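Counter Space: A Study of One Kitchen Worktop and What Ends Up on It
Student project report, Everyday Objects module
Sachiko Kamata and Yasmine Hajji
Feb 15, 2018

1. What we set out to do

The module asked for a close study of an ordinary surface. Other pairs picked a bus shelter and the library returns desk. We picked a kitchen counter in the shared house at Wonthorpe, partly on academic grounds and partly so that we could do fieldwork in socks.

Our question was simple enough to fit on the form: when a board lives permanently on a counter, is it still a tool, or has it become furniture? The form allowed 1000 characters for this. We used most of them on the word "liminal" and were asked to try again.

2. The board and the disc

The counter is white marble to look at, with gray veins, and it flatters everything you put on it. The cutting board is a big wooden one with rounded corners and a juice groove just inside the rim. It sits at an angle. We straightened it at the start of the study in September, and by the next visit it had been put back at an angle, so we recorded that as a finding and left it alone.

On top of the board sits a round wooden disc, paler and yellower than the wood under it. A knob goes with it, which makes the whole thing look like a lid for a pot the house does not own.

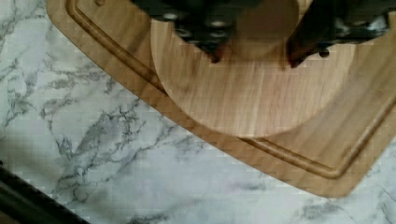
Figure 1. Round disc with its knob, resting inside the juice groove.

We asked the household what the disc was for. Yasmine's notes have 3 answers: a trivet, a cheese board, and "it was there when I moved in." The last one got the most support. Sachiko held out for a pressing lid of the kind used for pickles, and was outvoted by people who have never made a pickle.

3. How the disc meets the board

The groove is meant to catch juice. In our diary the household cut bread on the board, then more bread, and once a lime. The groove caught crumbs and, for a week, a rubber band.

What interested us more was where the disc ended up from one visit to the next. It has no fixed place. Sometimes it stays politely inside the groove and sometimes it drifts over it. 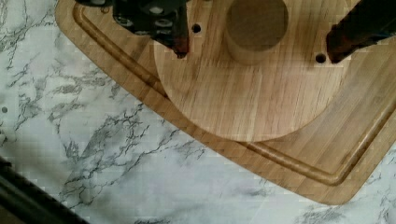 A disc parked across the groove defeats the groove, of course, but we could not find anyone who minded. The disc also has two small round holes drilled through it, and these took up more of our meetings than either of us would like to admit. Sachiko thought they were for hanging it up. Yasmine thought they were for draining. Our tutor, Feyisa, thought we should move on to section 4.

4. The neighbors

No board is studied alone, as our first draft put it before Feyisa crossed it out. The things kept near ours fall into two groups. The first is food and the tools for it: a clear jar with a white lid, full of little brown and green squares and rings (cereal or some kind of snack – we were told to help ourselves and did not), a gray plastic cup, a yellow cup at the back of the board, and a brown bowl with a long wooden spoon standing in it.

The second group is harder to defend. A light blue plate holds plush fruit, including a strawberry with a green felt top and a lemon. It takes up a good corner of a counter on which people complain there is nowhere to butter toast. When we suggested moving it, the room went quiet. There is also a yellow cardboard box with recycling symbols on its label, which has yet to be recycled. 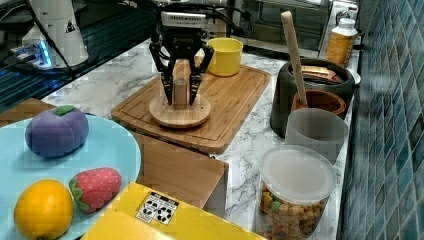
5. What we would do differently

We would agree on the word "disc" sooner. Up to 34 entries in the diary call it the plate, the lid, the puck or "round thing," and sorting them out cost us an evening. We would also pick a second counter to compare with. The Skindham house offered theirs, but it is under a microwave.

As for the question on the form, our answer is furniture, on weekdays at least. The bread still gets cut on it.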